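Ticket 1000-9 — Castesura hand grippers, open day visit
Opened by: Shona Pryor
Status: open, waiting on parts
Date: Friday, November 18, 2022

Hello all, and thank you again for having our group over for the open day. Everybody enjoyed it, and I've had messages from parents ever since asking when the next one is. I promised I would write up the trouble we ran into at the folding station while it was fresh in my mind, so please forgive the length — I would sooner put in too much than have you calling me back for the missing piece.

The station was the sweater one, where each visitor takes a gripper in each hand and tries to fold the sleeves in before turning up the hem. We had 11 visitors through it before lunch with hardly a grumble. After lunch the left gripper started letting go of the cuff. You would squeeze, the fingers would close on the knit, and then partway across the chest the sleeve would slide out and flop back down. The right one (label 004F) carried on perfectly well with the same sweater and the same people.

I did wonder if it was only tired hands, so I had a turn myself and got the same result, twice in a row. A very patient gentleman from Staranent, who was waiting in line behind me, had a try as well and lost the cuff in the same place.

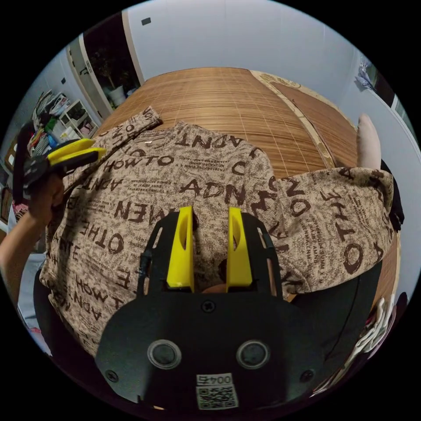 **Category: Gripper / fingers and grip force**

The sweater is the beige one with the dark brown lettering all over it, laid out on the slatted wooden mat. I mention the mat because my first thought was that the fingertips were catching between the strips and being pushed open. We slid a folded towel under the sleeve and tried again, and the cuff still slipped, so I believe we can leave the mat out of it.

What we tried, in order:

- Wiped the yellow fingers on both grippers with a damp cloth and let them dry. Slightly better for a few folds, then back to slipping.
- Swapped hands, so that the bad gripper was on the right side. The slipping went with the gripper.
- Tried a plain cotton T-shirt from the McAlister box. It held fine, even on the bad gripper, which makes me think it's the thicker knit that gives it trouble.
- Checked the screws on the plate with the small driver. All snug, so I left them alone.

**Update, same afternoon**

I telephoned the Iden workshop and they asked me to close the fingers on a sheet of paper and pull. On 004F the paper stayed put. On the other one it came out with a gentle tug, and you could feel more play in one finger than in the other. They think the finger mount has worn and would like it back on the bench — they also said there was a batch from August with soft mounts, and ours may well be one of those.

For the rest of the day we let people fold with 004F in one hand and their own bare fingers for the other side. The children thought this was even better, to be truthful, and one little girl managed a very respectable sweater that way.

**Still needed**

- 2 replacement finger mounts, one to fit and one to keep in the drawer
- The serial number of the bad gripper, which I forgot to copy down before it went back in its case. I'll look on Monday and add it to this ticket.
- Somebody to tell me whether we may keep using the T-shirts with it in the meantime, or whether it should stay in the case until the mount is changed

I'm at my desk most mornings if it's easier to talk it through.

Shona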